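Yurani Lozano folds the way other people argue, with conviction and a certain amount of going back over old ground. She has run the linen side of Ginstead for most of her working life, and when I asked whether she still enjoyed it she took long enough to answer that I wrote down the word "pause."

"I like a towel," she said. "I don't care for sheets. A fitted sheet is a practical joke with elastic."

Ginstead rents out holiday places, 66 of them at last count, and each one eats towels. They come back to Yurani after every stay. Her predecessor, Gaetano Rizzi, folded everything in quarters and stacked it until it fell over. He did this for years, and according to Yurani he blamed the shelves.

"Gaetano was a lovely man. He made tea for everybody. But he'd press down on the pile with his elbow and walk away, and then you'd hear it go."

Her own method is a long strip first. She folds the towel lengthwise, then lengthwise again if it's a bath sheet, and only when the strip lies flat does she bring up the ends. The care label goes inside. She is severe about the label.

"A guest picks up a towel and the first thing they read is do not tumble dry. What kind of welcome is that?"

I asked what she folds on. A cloth over the table, she told me, always, and preferably something with a bit of grip. Terry slides around on a bare top, and you end up chasing it. She likes green, for reasons she declined to go into. 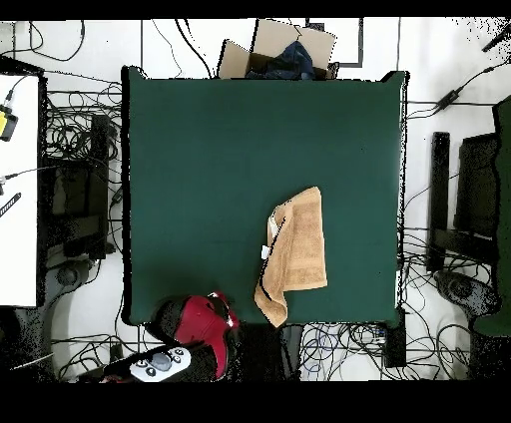 The size of the table matters too, though she admits she lost that fight years ago. A bath towel folded to a strip will hang over the end of most small tables, and the hanging part pulls the rest out of line. Yurani's answer is to let it hang, finish the top half, and then draw the whole thing up in one go.

"Debora does it the other way. She starts from the bottom. We don't discuss it."

Debora Donati, who was within earshot, said they discussed it constantly.

Then there is the matter of the box. Both women keep an open cardboard one near the table for whatever turns up in the laundry that isn't linen. Guests leave things in the bedding. Socks, mostly, and sweaters, and last December a full set of pajamas with the buttons done up. Nothing that goes in gets folded.

"If I fold it, it looks like it belongs here," Yurani said. "Crumpled, somebody comes and claims it."

Did anybody claim the pajamas?

"No. Renzo has them now. He says they're very warm."

Renzo Palumbo drives the van, and would not be drawn on the pajamas.

I made the mistake of asking for a go. Yurani handed me a tan bath towel, one of the old Valentini ones she thinks are better than anything bought lately, and watched. I got my strip. I thought it was a decent strip, apart from a corner that kept escaping on the left side – she looked at the corner, then at me, then at the corner again.

"You've got a flap," she said.

I tucked it under. It came out. Debora offered the view that it was the towel's fault, and Yurani said it was never the towel's fault. She shook the thing out and did it again herself in less time than it had taken me to find the hem.

Her best day, she says, was 916 towels, with two people folding and the radio on. She didn't look at another one for a week and dried herself with a T-shirt.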